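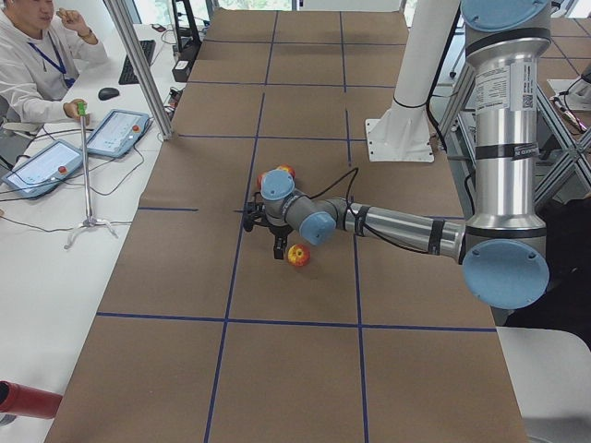 I went to see Lonura last night, all 218 minutes of it, and I would like to report that I know who killed the ferryman. I don't. I have a strong suspicion about the dentist. The film introduces seven heirs in the opening scene, all in black coats, all damp, all called cousin by everybody else, and then it goes off to look at a lake for a while. By the first intermission (there are two, which should tell you something) I was wishing I'd had a long table with brown paper down its whole length and dark blue tape marking off big rectangles, one heir to a rectangle, with the dentist given the one up by the window where I could keep an eye on him. What I had was the back of a parking receipt.

The trailer is partly to blame. I watched it more often than I'd like to admit, and it promised a fairly brisk murder mystery with a good hat in it. Someone rows, someone screams, a candle goes out, a deep voice says "The lake keeps its accounts." All of that is in the movie. The rowing takes up most of the second part. The scream is a peacock. The deep voice, which I had assumed belonged to the villain, belongs to a bookkeeper who is talking about his accounts, at the lake, and never comes back.

The hat is as good as advertised. It's worn by Inspector Prernetti, who is sent down from the capital in 1871 to find out why the ferryman was discovered in his own boat with somebody else's boots on. He's my favorite kind of movie detective, the kind who is bad at it for a very long time. He questions people through closed doors. He loses the boots. At one point he falls asleep during a confession, and so, I'm sorry to say, did the man next to me.

I went with Tamás Szalai, who has been my mystery-movie companion since college and who announces the killer in the first ten minutes as a matter of principle. He picked the widow. An hour later he picked the priest and claimed he'd said the priest all along. During the second intermission we stood in the lobby of the Grandanton, a theater with 60 seats and one working hand dryer, and argued over whether the twin had been a twin or just the same man after a shave. The woman at the concession counter said it was a twin. She'd seen it four times by then, and I have no idea how she's holding up. 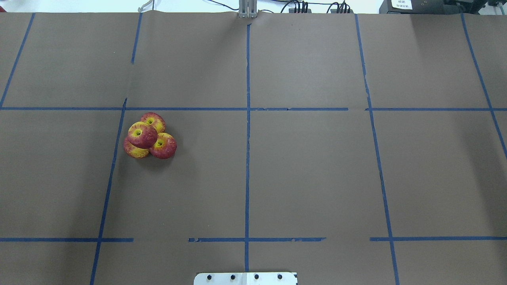 Photo: Tamás Szalai

The final part is where the thing gets good, which is annoying, as I'd already composed most of a mean blog post in my head. The heirs are shut up together in the big house while the water rises, and for some 40 minutes the movie turns into exactly what the trailer was selling. People listen at walls. Soup is served and not eaten. Prernetti comes downstairs without the hat for the first time, and the whole audience sat up straight as if he'd walked in naked. There's a long shot of him going from room to room winding the clocks, with no music and no talking, and I have not been that nervous in a theater in years.

Then he gathers everyone in the library, as detectives must. He clears his throat. He looks at each of them in turn, the widow, the priest, the possible twin, the dentist. He says he knows who did it, and he sits down, and the camera goes back out to the lake.

I'm not against an open ending. I've defended a few of them at parties, at some cost. But I think if you ask people to sit still for that long, you owe them a name, or at least a meaningful glance at a dentist.

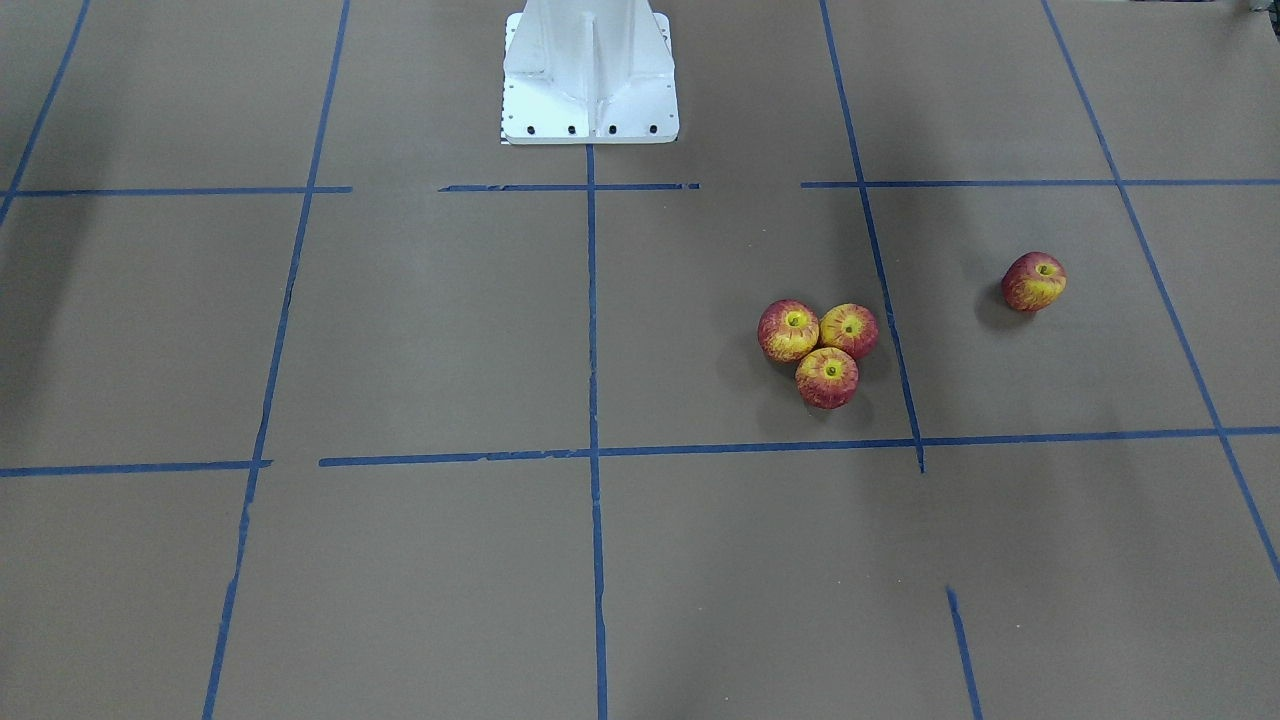 Tamás thinks the answer is in the boots. His theory, laid out over late pancakes at Szabó, is that the boots in the first scene are too small for any of the men, so it has to be the widow, so he was right in the first ten minutes and I'm buying. I pointed out that the ferryman was wearing them, so they can't have been that small. He said that was the genius of it. I paid for the pancakes anyway, mostly so we could go home.

Would I recommend it? If you like fog, yes. If you liked the trailer, you could watch that again and have the rest of the evening to yourself. I'm told there's a longer cut that played at a festival in March, with a good deal more of the bookkeeper. I've looked up whether it's coming to the Grandanton. I'm only looking. The dentist has a scene in it, apparently, with a pair of scissors.

Home Movies Complaints Older Posts About

Posted June 3, 2018 | Contact | © 2018, all grumbling my own | Back to top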